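Home | Notebook | Rotas | Linen Stock | Search

28 July 2025, wrap bench and back room

Arneo contract, week 14. The folding line did its 20 bundles before lunch and then sulked over a fitted sheet until Rosalía Rivas pulled it out by hand. She has stopped reporting these. I asked her to start again, and she gave me the look she used to give the old mangle.

Most of the afternoon went on soft goods, the awkward end of the catalog: plush blankets, loose fabric, anything with cord on it.

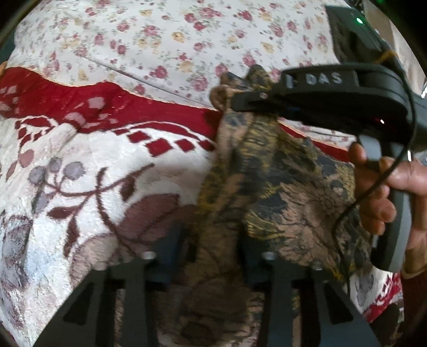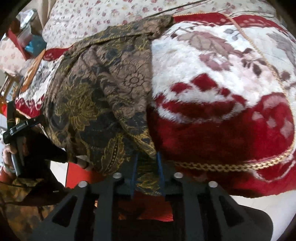 The argument with Montoya is still about what counts as a finished piece. Their spec, written in April by somebody with a very flat desk, says a piece is done when its outline matches the template. Fine for pillowcases. A plush blanket bundled up with a gold cord around it has no outline worth the name, and the brocade over it hangs however it likes. Rosalía's rule is that it's done when you can carry it by the cord across the room and nothing slides out. I have put her rule in the log as "transport test" so that Montoya will read it.

What has changed for people here, as far as I can tell after 14 weeks: less lifting, more waiting. The morning crew used to talk while they folded. Now two of them stand at the outfeed and talk about the machine. Backs are better, by their own account. Tempers are about the same. The new job sheet has a box for "exceptions," and the exceptions are all the things people used to be good at, so the box is always full and the skilled hands are now officially a category of error. I've asked for another heading. Nikik offered "residuals."

Pay grades: Zetness wants everyone on the line listed as an operator. Rosalía has 20 years in linen and says she'll be an operator when the thing can tie a knot. I have passed this on in softer words.

Jam log for the day, 37 minutes lost in all. Fitted sheet (see above). A care label read as a corner, twice. One stop with no cause given, which happened at coffee time and which I am not going to look into.

To do:
– swap the worn belt on the outfeed before the late shift finds it
– ask Nikik whether dark patterned cloth on dark patterned cloth still fools the edge finder. Brown and black with gold in it ought to be a fair trial
– get the job sheet heading changed
– return Rosalía's good scissors, which I have had since Thursday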